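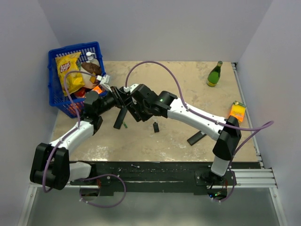
Planning a Group Getaway for 50: My Semester Project on Lakeside Lodging in Jenholm
Hospitality and Tourism, Trernadville Community College
Advisor: Davina Chisholm

Why I picked this

My family has a reunion every other summer and it's always a mess (a loud, happy mess, but still). Half of us end up in one motel, the other half in another, and my grandmother spends the whole weekend asking where everybody went. So when Ms. Chisholm told us to pick a real lodging problem and work it all the way through, I already had mine! I wanted to find out if a group of 50 people could stay together at Jenholm, on the lake, without anyone sleeping on a pool float.

My partner for the first half was Greer Mackay, who switched over to the event catering track in February. A lot of the early phone work is hers and I want that on the record.

What I did

I started with a list of every lodge, cabin cluster and campground on the north and east shores. Then I cut anything that made you cross the highway to reach the water, and anything that wouldn't take a group booking from one person. That left 6 properties, and I called all of them with the same set of questions: how many real beds (sofa beds counted separately), how many bathrooms, whether there was one room where everybody could eat at the same time, pet rules, deposit, and what happens if part of the group cancels.

I also visited two of them in person. Baxter Lodge is one big building with bunk rooms upstairs and a dining hall that smells like pancakes. The Clustach Cabins are the opposite, a loop of separate cabins with a fire pit in the middle and a gravel path down to the dock. Fergus Drummond manages the bookings at Clustach and he walked me around for most of an afternoon, even though I kept stopping to measure tables.

What I found

Beds are the easy part! Four of the properties could sleep all of us. Eating is where things fall apart. Only Baxter could seat the whole group indoors, and at Clustach you'd need to rent a tent or eat in shifts, and my uncles don't do shifts.

Bathrooms were the other big thing. Listings love to tell you how many people a place sleeps and then get very quiet about showers. At Baxter the bunk rooms share them down the hall, which is fine for my cousins and not fine for my grandmother. At Clustach every cabin has its own.

Prices were harder to compare than I expected. Some places quote per person, some per night for the whole property, and one quoted a weekend rate that left out linens, cleaning and firewood. I put everything into one spreadsheet as a total for a three-night stay. Split evenly, Baxter comes out cheaper per person, but Clustach lets each household pay for its own cabin, and people like that a lot more than a big group bill that one poor relative has to chase everybody for.

I ran a short online survey too, shared through the college newsletter and the Trernadville library page. I got 529 responses, way more than I'd hoped for. I asked people what mattered most on a group trip. Private bathrooms won, then being near the water, then price. Game rooms came in lower than I would've bet, and I really like a game room.

What went wrong

My first survey draft had a question that let people check every single answer, so I had to throw it out and start over. Palesa Moodley in the tutoring center helped me rewrite it. I also never got a straight answer on cancellations from one of the properties, so that box in my table is still blank.

My pick

I'd send my family to Clustach, with a rented tent for Saturday-style big dinners and the two cabins closest to the parking area saved for older relatives. If it was a school group or a sports team I'd go with Baxter and not think twice.

Alasdair Sutherland, who read my draft, asked what I'd do if it rained all weekend. I don't have a great answer yet. The biggest cabin has a decent living room, and I've asked Fergus for its measurements.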